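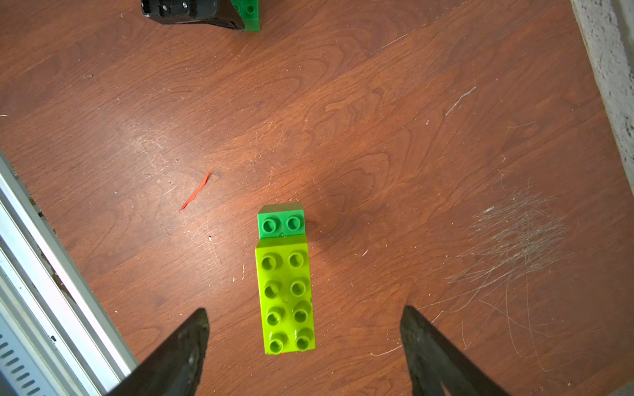 ## Re: big bricks for the Flosthorpe toy shelf

Hi all,

On 2 February 2020 the Flosthorpe playgroup list digest had this in it:

> We've been given a tub of the large chunky bricks and I'm wondering if they're worth shelf space. Our under-threes seem to just line them up and walk off. Do they get any use at your place? Also, how do you clean the things? The insides of the studs look like a trap for crumbs. And do you keep sloped pieces in with the regular ones or separate?

Yes, keep them! Ours come out every single morning and I'd give up the train set before I gave up the bricks (sorry, train people).

The lining up is fine, by the way. Ours did that for most of the winter and then started sticking one on the end of another, which is how you get the little two-brick thing in the photo – lime 2x4 on the bottom, darker green slope piece sitting on the far end of it. At our table that shape has been a shoe, a slide and a crocodile, depending on who's holding it. I love that one. Two bricks and you're done, and a two-year-old can carry it across the room without it coming apart in their hands.

So my answer on the slopes is leave them mixed in. I did try sorting them into a separate bin and they just got forgotten. If you only have a few, put them near the top when you pack up so somebody grabs one early.

Cleaning: the studs on ours are hollow, so same problem as you. We do a sink of warm water with dish soap, 20 minutes' soak, then an old toothbrush around the inside of each stud. Rinse, shake hard, and leave them stud side down on a towel overnight. I used to do the whole tub at once and it took forever, so now I do 20 bricks at a time and call it a day. A mesh bag in the dishwasher was a mess at my house, but maybe your machine is gentler than mine.

How much to put out is the other thing. We have roughly 30 in the basket at once and the rest stay in the closet. With the full tub they mostly enjoy the dumping, and then you're the one on your knees fishing under the radiator. I like a bare wood surface for building, too – on the rug everything tips over and there's crying.

Does anyone have spare wheel bases or the long flat plates? We could swap some doubles, mostly greens. I can bring them along whenever the next February get-together is, if somebody reminds me when that is.

Oh, and check the tub for small bricks from an older kid's set before it goes on the shelf. We found a handful in ours.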